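Jernby

Shared folders and file versioning for small teams
README, release 41

Jernby keeps a folder in step across several computers and holds on to older copies of each file. It runs on a server you control. Desktop clients are available for Windows, Mac and Linux, and any current browser can open the web view.

What is in this release

The sync engine has been moved to Cistel, our storage layer. Existing folders are converted the first time the server starts, and large ones can take a while. Do not stop the server during the conversion. Clients may stay open, but they will show "Waiting" until it finishes.

File locks now expire. The default is 200 minutes, and an owner can change it per folder. A lock that has expired can be taken by any member with edit rights.

Search covers file names, comments and tags. Full-text search is still off by default — turn it on under Server, Index.

Installing

Unpack the archive, copy jernby.conf.sample to jernby.conf, and set the data path and the admin address. Start the server and open port 3880 in a browser. The first account created becomes the owner.

If you are upgrading from a release before 37, go to 37 first. Skipping it leaves the permission tables in the old layout and the server will refuse to start.

Permissions

There are four roles: owner, editor, commenter and reader. Roles are set on folders and passed down to everything inside them. A guest link gives reader access only and can have an end date.

Sample workspace

The archive includes a workspace named Hidayat with 148 files: text documents, spreadsheets, slides and pictures. It is meant for trying out previews and version history. Delete it when you are done.
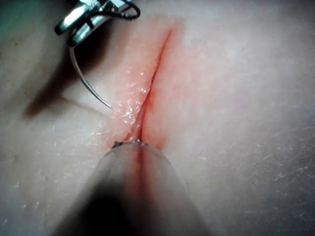
Curved needle held in metal jaws over a practice pad.

Previews are made on the server and kept in the cache folder. Clearing the cache is safe. HEIC and layered TIFF files get an icon only.

Known problems

File names that differ only in case will clash on Mac and Windows clients. The second file is saved with a number added.

The Ondulura theme does not show lock icons in the list view. Use the default theme if your team relies on locks.

License

See LICENSE.txt. The files in Hidayat may be copied and changed freely.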